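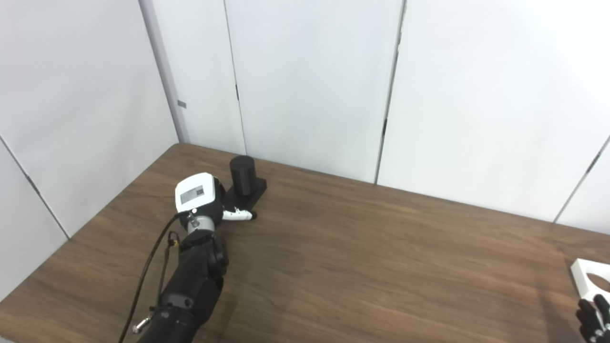 Norkel call, stage two: eligible costs for the second partner

t_oberg
Stage two opens in January and the guidance is vague on one point. We are a security research group at Platholm with a company partner, Bogale. Can the partner charge penetration testing days to the grant, or only staff time on the research itself? Section 9 says "direct research effort" and stops there.

drusu
Staff time only. We had 2,390 in test lab fees struck out at audit last round.

hlawal
I read it differently. Lab fees are a purchased service. Testing done by named staff on the project is effort, provided the timesheets show it.

drusu
They did show it. The auditor wanted a work package number against each day and ours had only the project code.

hlawal
Then the record-keeping failed, and the cost category was fine.

mircea_c
Check the disclosure clause as well. If testing finds a flaw in a third party's product, both partners have 8 weeks to agree a report. Preltden would not sign that and we lost two months.

t_oberg
Bogale's lawyers have already queried it – they want the period to start from vendor contact. Has anyone had that accepted?

mircea_c
No. We asked and were told the wording is fixed for all projects.

a_lungu
We got a side letter. It left the clause alone but defined the start date. Send the request before the Tuesday briefing, with both partners' signatures on it.

t_oberg
Thanks. I will ask for the side letter and put package numbers on the timesheets.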